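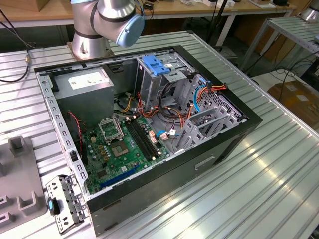 Ticket: Lillside office, desktop tower does not find its disk
Opened by: Kaiwen Meng
Opened: Mon 13 July
Status: waiting for part

Problem as reported
The user at Lillside says the computer turns on, shows the maker's logo and then stays on a black screen with the text "no boot device". It started after the office was moved to the other floor. Sometimes, after 20 or 30 minutes, it boots normally, and then it can work the whole day.

Log, first entry
I asked the user to write down every failed start. She sent me a list with 13 of them, most in the morning. The cables outside are good. In the setup menu the disk is sometimes listed and sometimes not, so I do not think it is Windows.

Log, second entry
Tower is on its side with the panel off. Processor and memory are out of the board, please keep them in their bags with the ticket number. The disk is a 3.5-inch one and it sits in a blue plastic caddy, so no screwdriver is needed for it. Please release the latch before you pull the caddy. Last time in Pramanik's machine somebody pulled first and one rail got broken — we waited until October for a new one.

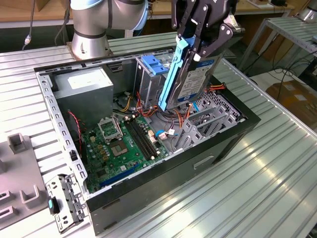 When the disk is out, check its data cable at both ends. I suspect this cable more than the disk, as the fault began with the move. The spare cables from Kastano are in the second drawer. Do not take the Galance ones, the plug has no clip and it can slide out by itself.

Log, third entry
Before the disk goes into the test dock, look at the pins of the connector with a lamp. If a pin is bent, stop and write it here. If all is straight, run the long test, it needs 90 minutes on our dock.

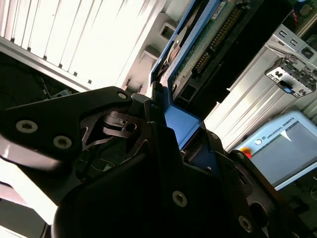
Hard drive in its blue tray, circuit board side.

Still to do: long test, new data cable, then put back memory and processor. I ordered one more cable and will update the ticket when it comes.

Kaiwen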